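Savura support desk
Ticket 1356: Hand-held gripper pose drifts when both hands come close together
Status: Resolved
Opened by: Anong Kamolrat
Assigned to: Leif Bech
Project: Khamphan (two-handed pick and place study)

Anong Kamolrat, 9:10 am
Hello Leif, and thank you again for all your patience with us in October! I'm afraid I'm back with another one. We are collecting two-handed demonstrations for the Khamphan study, and the policy we trained on the first 1,000 does a lovely job with one arm and then goes a bit silly whenever the two arms have to meet over the middle of the mat. I went back through the training data, and in a good share of the episodes the left gripper's recorded path has a little jump in it, always when the hands are close. The right one looks clean to me. Is this something in the Ondlow export, or are we doing something wrong at the table?

Leif Bech, 10:25 am
Good morning Anong, always nice to hear from you. I doubt the export is to blame, but let's be sure. Could you send me 7 of the bad episodes, raw, before any smoothing? And would you tell me which tracker build you are on, and whether the jump shows up in position, rotation or both?

Anong Kamolrat, 11:40 am
Uploaded. The build is the one Panya Luangrath put on in the spring, and I'm sorry to say none of us wrote the number down. It is nearly all rotation. The plate seems to flip over for a few samples and then flip back, and the position hardly moves.

Leif Bech, 2:05 pm
That helps a great deal, thank you. A flip with steady position usually means the solver has found two answers for the same flat plate and picked the wrong one. It tends to happen when the plate is seen nearly face on and some of the dots are hidden. Please record one slow pass for me with something held in each gripper, starting wide and bringing the hands together, and attach a still from the start of it.

Anong Kamolrat, 3:30 pm
Done! Somkiat Kaewkla did the pass, very slowly, and I've put the recording in the same folder as the others.

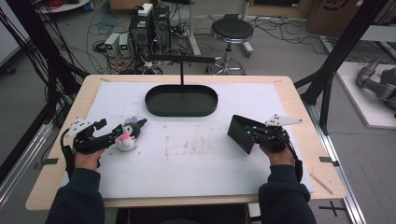
Start of slow pass, plush toy in left gripper, flat black object in right, tray at far side of mat.

Leif Bech, 4:15 pm
Lovely, I can reproduce it from that recording. Your build treats every sample on its own. Please move to the current one and switch on "keep previous pose" in the tracker settings, then re-run the raw files. You won't have to record anything again.

Anong Kamolrat, 5:50 pm
Re-ran all of them and the flips are gone from the 7 I sent you. I'll retrain overnight before we go on to 2,000, and I've let our partners at Prunmont know to update too. Please go ahead and close this, with many thanks from all of us.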